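玩具汉堡到底要不要分盒装

先交代一下，我对“教育玩具”这四个字一向没什么好感。家里买过的东西，凡是包装上写着能培养什么什么能力的，最后多半都在沙发底下。所以这篇不是推荐，也没有链接，想找链接的朋友可以省点流量。

起因是圣诞前那阵子，就是十二月，我妹问我要不要给侄女买一套过家家的汉堡。她在群里看到有人晒，假面包、假生菜、假番茄片，全部用透明盒子分门别类摆好，中间一个托盘，旁边配文说“专注了一个下午”。我妹很动心。我的第一反应是：一个下午，谁掐的表？

我不是没见识过这种东西。我家老二今年五岁，老大早就不玩了，假食物在我家前前后后有过不少。最早是一套木头的切切看，中间用魔术贴粘着，切开的时候“刺啦”一声，小孩为了这一声可以切上二十遍，切完就走，从来不粘回去，粘回去的是我。后来亲戚送过一套Zudent的冰淇淋车，雪糕球掉了一个以后整套就没人碰了。再后来是从二手群里收来的一大袋杂牌食物，里面有披萨、鸡蛋、半个玉米，还有一个到今天我也没认出来的棕色东西，老大坚持说是红薯，老二坚持说是石头。

那一袋杂牌反而活得最久。这一点我后面还要说。

说回汉堡。现在流行的摆法，据我看到的，源头大概是Ginette Maillard那本讲游戏角布置的小册子，至少群里的人都爱引用她。她的意思是，材料要少，要看得见，要有一个明确的“工作区”，孩子才知道从哪里开始、在哪里做完。这话乍一听挺有道理。可我总觉得，凡是拿“工作区”来称呼小孩玩的地方的人，家里的地板一定比我家干净。

不过既然我妹要问，我也不好光凭偏见回答她。正好有机会把这种摆法看了个仔细：白桌子，三个透明盒子围着一个浅托盘，托盘有一圈金属边，里面垫一张白纸，汉堡就在纸上搭。面包放一盒，有一个顶上带芝麻的，圆鼓鼓的，做得还行。生菜带着一圈荷叶边，番茄就是一片光溜溜的红圆片。下面两张，一张看整体，一张凑得近些。 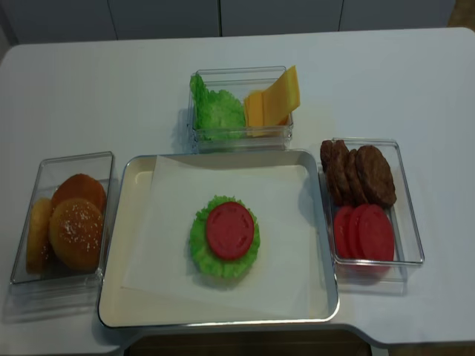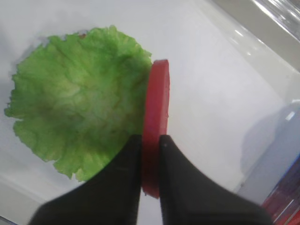
我对这套摆法的意见，分成几块来讲，想到哪里写到哪里。

第一块是盒子。透明盒子我是支持的，这一点难得和网上的主流意见一致。小孩找东西靠看，你给他一个不透明的布筐，他唯一的办法就是整筐倒出来，倒出来之后他就忘了自己要找什么。透明的至少能省掉这一倒。我家用的是Allik的收纳盒，本来是买来放袜子的，袜子后来回到抽屉里乱着去了，盒子归了玩具。便宜，能摞，掉地上响声很大但没裂过。

可是要不要一样一盒，我就很怀疑了。面包一盒，生菜和奶酪一盒，肉饼和番茄再一盒，摆的时候看着确实舒服，大人尤其舒服。问题在于收。三个盒子意味着收的时候要做三次判断：这个归哪儿，那个归哪儿，这片黄的到底是奶酪还是鸡蛋。五岁的孩子不是不会分，他会分，只是晚上七点半、刷牙之前、已经困了的时候，他不愿意分。那个时间点上我也不愿意。于是最后总是大人把所有东西扫进一个盒子，另外两个盒子空着，第二天早上再分出来。等于这套系统每天都要由我来重启一次。

我问过Abena Tetteh，她家两个女儿，年纪跟我家差不多，玩具比我家还多。她说她坚持分盒子坚持了整整一个礼拜，之后就改成一个大盒子，盒盖上贴一张汉堡的画。她的大女儿对这张画很不满意，说画里的汉堡没有酸黄瓜，自己拿绿笔添了一道。我觉得这张画对那孩子的启发比三个盒子都大，当然这是我瞎猜的，样本量就是一个小姑娘。

第二块是托盘。托盘我原本以为是纯粹拍照用的，后来态度有些松动。假食物这种东西，最烦人的是滚。番茄片会滚，圆面包也会滚，滚到桌子边上就掉下去，掉下去孩子就跟着钻下去，钻下去就在底下开始了另一个游戏。托盘有一圈边，哪怕很浅，也能挡一下。我家没有专门的托盘，用的是烤箱里那个已经有点翘的旧烤盘，效果一样，放在桌上还会自己转半圈，小孩觉得这是高级功能。

专门去买托盘我是不赞成的。我在网上翻到过一款Jidska的“感官游戏桌”，桌面里嵌好了盘子，带配套的盒子，标价2150。两千一百五。我把手机递给我先生看，他以为多打了一个零。详情页上说桌面高度“经过儿童行为研究”，至于是谁研究的、怎么研究的、研究了几个小孩，往下拉到底也没有。评论区倒是很热闹，一多半是开箱当天写的，“刚收到，孩子很喜欢”。刚收到的纸箱子孩子也很喜欢，你们试试。

第三块是那张纸。垫纸这个做法，我起先也看不出道理，假食物又不出油。后来给我家的烤盘里也垫了一张，是打印纸，试下来有一个好处：颜色素，东西放上去清楚，老二能看见自己搭到哪一层了。另一个好处是他可以在纸上画。他先画了一圈，说是盘子；又画了几条弯线，说是热气；又写了一个他会写的数字，说是价钱。再后来纸被抽出来变成了菜单，菜单又折成了帽子。汉堡就没有下文了。

所以纸我留着。它在我这儿是全套里最便宜的一样东西，也是被用得最多的一样，这一点可以给正在考虑两千块桌子的人参考。

第四块，顺序。卖家最喜欢说的就是这个，“锻炼逻辑排序能力”。意思是面包在下，然后生菜，然后番茄，然后肉饼，最后盖上面包，孩子照着来，就学会了排序。

我在这里要替孩子说句话。汉堡哪有什么固定的顺序？你去不同的店里吃，生菜有在肉上面的，有在肉下面的，有切成丝撒得到处都是的。我自己在家做，都是冰箱里先摸到什么就先放什么。唯一说得过去的规则是最底下有一片面包，可就连这一条，小孩也不认。老二搭汉堡，十次里有八次是从生菜开始的，直接往纸上一铺，上面再放番茄，底下什么也没有。我第一次看见的时候，手都伸出去了，想给他塞一片面包进去，又缩了回来。他要是问我为什么，我除了“汉堡就是这样的”以外说不出别的，而这种话我自己小时候听了就烦。

后来我问他，你这个汉堡客人怎么拿？他想了想，说客人用叉子。行吧，那就是沙拉，沙拉卖得也不错，我那天买了两份。

说这能锻炼逻辑，我看是锻炼大人忍着不插手。要说真有什么对孩子有用的，可能是叠的时候手上的那点分寸。荷叶边的生菜不平，番茄片放上去要找一找位置，放偏了再往上加东西就会歪。他有时候会屏住呼吸慢慢松手，那个表情我是喜欢看的。但这种分寸，搭积木有，摞纸杯有，把橘子皮一片一片叠起来也有。我不太相信它非得长成汉堡的样子才管用。

第五块，也是我和我妹意见最不一样的，是做得像不像。

我妹认为要买就买像的，生菜要有叶脉，面包要有芝麻，颜色要对。她的理由是孩子能通过这个认识真的食物。我家的经验刚好给不了她支持。老二拿着假番茄片玩得高高兴兴，吃饭的时候碗里的真番茄一片一片拣出来，整整齐齐码在碗边上，码得比假的还好看。我还特地问过他，你的店里不是卖番茄吗？他说那是卖给别人吃的。这孩子将来做生意我是放心的。

也有卖家说，多玩蔬菜玩具能让孩子“对蔬菜产生亲近感”。亲近感是有的，他跟那片假生菜很亲近，有一阵子睡觉都要放在枕头边，当被子给一只小熊盖。真生菜照样不吃。

至于像的好还是不像的好，我前面说过，那一袋杂牌活得最久。我琢磨过原因，可能恰恰在于那个认不出来的棕色东西。它当过红薯、石头、肉饼、土豆、便便（这个持续了很久）、电话，还当过一只没有腿的乌龟。芝麻面包做得越好，它就越只能是芝麻面包。你很难拿着一个带芝麻的面包打电话。当然也可以，老二就打过，但打了两句他自己先笑场了。

这话我跟Bent Thygesen说过，他是老大以前那个木工班的老师，做了一辈子木头玩具，我以为他一定会赞同我，说什么玩具要留白之类。结果他说，他自己的孙子最爱的是加油站，塑料的，会响，什么都像真的，每个周末都要玩。他说大人关于玩具的理论，多半是给自己买东西或者不买东西找的说法。我当时有点下不来台，回家想了想，觉得这话把我也一起说进去了。

那就算我也有成见吧。可成见归成见，有几件事是我每天收拾的时候亲手摸出来的，写在下面，给我妹，也给别的正在犹豫的人。

件数。一套汉堡食材，够搭两个人份的就可以了，再多就是给大人收拾用的。卖家喜欢用总件数来显得划算，里头常常把纸做的小旗子、小票、贴纸全都算进去。小旗子当天就没了。要是家里有两个孩子，面包倒是宁可多一点，我家吵架一向是为了顶上那片带芝麻的，没有为底下那片吵过。

洗。买之前看一眼能不能过水。小孩会舔假食物，别问我怎么知道。有缝的、夹棉的、带磁铁的都不好洗，磁铁的我尤其不放心，家里有更小的孩子就别买了。褶子多的菜叶容易积灰，每隔一阵子要拿旧牙刷刷一遍，刷完平摊着晾，别叠着，叠着干得慢。

地方。放在客厅的矮桌上和放在他自己房间里，玩的时间差很多，在我家是客厅完胜。他要有人来买，没有客人他就关门歇业。所以那些说孩子能自己安安静静玩一个下午的，我还是那句话，请问客人是谁。我在我家的汉堡店里消费过无数次，有时候正炒着菜，后面喊我取餐，我得关了火去取。

轮换。这是我从Maillard那本小册子里唯一真正学会的一件事，得承认。她建议东西不要一次全摆出来，收一部分到柜子里，过些日子再换。我照做了，把冰淇淋车和披萨收起来，只留汉堡，过了一阵子把披萨换出来，他像见到失散多年的老朋友。不过也别指望太高，冰淇淋车换出来的那天他看了一眼，说“哦，少一个球”，就走开了。

价钱。能二手就二手。假食物是二手群里流动最快的东西之一，孩子一过年龄，家长恨不得倒贴邮费送走。缺一两件的最便宜，反正到家以后也是要缺的，早缺晚缺而已。我那袋杂牌是拿一瓶洗洁精换的，对方还觉得占了便宜。

我妹看完我发给她的这一大段，回了我一句：所以你到底是让我买还是不让我买？

我说买吧，但是盒子家里有什么用什么，托盘用烤盘，纸去打印机里抽，桌子千万别买。她说那摆出来不好看。我说你侄子的店面是一个翘边烤盘，生意好得很。她发了个翻白眼的表情，隔天又来问我，芝麻面包是选亮一点的还是哑光一点的。我没有回，因为我正在厨房里付钱，一份沙拉，一份没有底的汉堡，找零是三颗纽扣，其中一颗我怀疑就是从我那件灰大衣上掉的，找了它一个冬天。

有人可能要问那些空出来的盒子后来怎么样了。一个装蜡笔，一个又装回了袜子，还有一个老二不让动，里面放着那个棕色的东西，他说它在冬眠，盖子要留一条缝。

评论里如果谁家真的坚持分盒分了半年以上，请留言告诉我晚上是谁在收。我不是抬杠，我是真想知道。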